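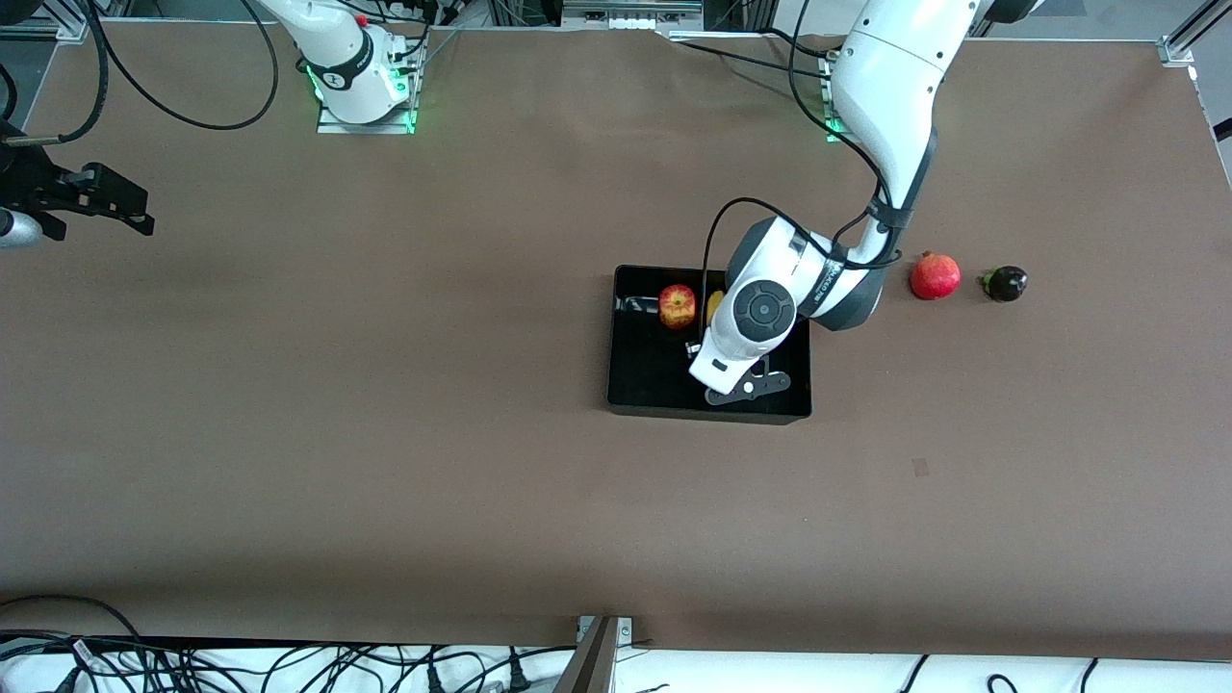
New paper, old cables

Wednesday, May 2, 2018

Spent my whole evening on the two-arm table again, and it's finally in decent shape! I laid fresh brown paper first, pulled tight and taped underneath (never on top, the grippers catch the tape). Then the slow part — checking every cable loop by moving each arm through its full reach by hand with the power off. The loop near the left elbow gets the most bending, so I leave it a nice fat arc. The strap there goes up to 10 mm from the joint and no closer.

After that I ran the fruit routine, apple in the black tray, pomegranate and eggplant out on the paper. I do 2 slow passes before I let it go at normal speed, and I keep a notebook of every run. We're past 1,000 now and I change the finger pads at 2,000, which should land in June.

Still on my list is the rat's nest of connectors along the front strip. I've got a bag of Velcro ties and zero enthusiasm.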